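Simulated Arm Learns to Ask for a Second Look
5/3/23

A small group at the Flallstead robotics lab has published a method that helps a robot arm decide when its camera picture is not good enough to act on. The method is called Sisau, and until now it was trained only in simulation.

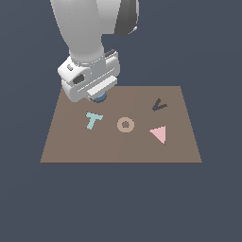 The work is led by Colleen Kowalchuk, who came to Flallstead from the MacLeod institute. Her idea is simple: before each move the program gives a score to its own guess, and if the score is low it compares the views again.
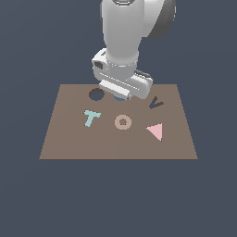
Training used 800 simulated trials, and a further 119 were kept apart for testing. The tasks stay deliberately plain, with flat shapes such as a T, a ring and a triangle on a brown board, so that errors are easy to trace. In the test set the arm chose the wrong target in 17 trials.

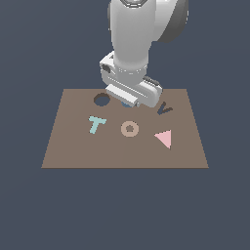
"Most of these mistakes came from the far side of the table, where the arm hides the piece," said Tyson Landry, who wrote the scoring part. The older program from the same lab, Tulesow, had no such check - it simply moved.

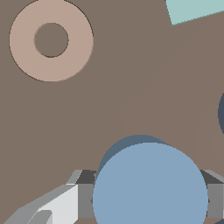

The close view adds some computing time, and Landry wants to reduce this first. Tests on a real arm are planned for June. The code will be shared after that.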